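Search recipes, stores, products
Search

4 min read

The chilled fish counter at the Skosevdale branch of Cirkell sells 30 pounds of marinated salmon on a slow day. Farzad Jalali mixes all of it by hand, starting at 5 a.m., and his main concern is salt.

"Soy sauce goes on last," he said. "If the cubes sit in it overnight, the outside turns firm and the middle stays bland. Customers call that too salty. The total salt is the same as in a fresh batch, but it's all in the outer layer."

Jalali cuts to three-quarters of an inch. Smaller cubes take up seasoning faster and have to be sold within four hours; larger ones hold until closing but need more sauce in the tub. He weighs the fish after trimming, then the sauce, and writes both figures on the lid. The target is 2 percent salt by weight of fish. He used to season by taste and stopped when he compared his own tubs from one week and found them far apart.

"After the sixth sample you can't taste salt properly," he said. "The scale can."

Sesame oil is added before the soy, to slow the uptake. Onion goes in at the counter, at the time of sale, as it gives off water and thins the sauce. Seaweed is soaked for ten minutes and pressed - the packaged kind from Nwosu comes already salted, and that has to be subtracted from the sauce. When the supplier changed the brine in September, two batches went out over target before the label was checked.

Frozen fish is thawed on racks in the cooler, never in water. Jalali allows 18 hours for a full side. He pats the surface dry twice, once before cutting and once after.

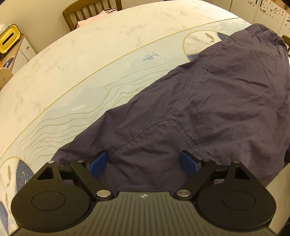 Tegan Quinlan runs her tubs lower, at one and a half percent, and puts extra sauce in a cup on the side. Her view is that people who eat it over plain rice will add more anyway, and people who eat it from the tub will not miss it.

Jalali has tried the cup. "Half of them come back unopened," he said. "Then the fish was under-seasoned and they ate it that way." He does agree with her on rice, and raises the salt slightly for the bowls sold at lunch, which carry 430 grams of rice and fish combined.

The next change is a spicy version with chili paste. The paste is salty too, so the soy will have to come down by a third. He has made four test tubs and wants to make two more before it goes on the price board.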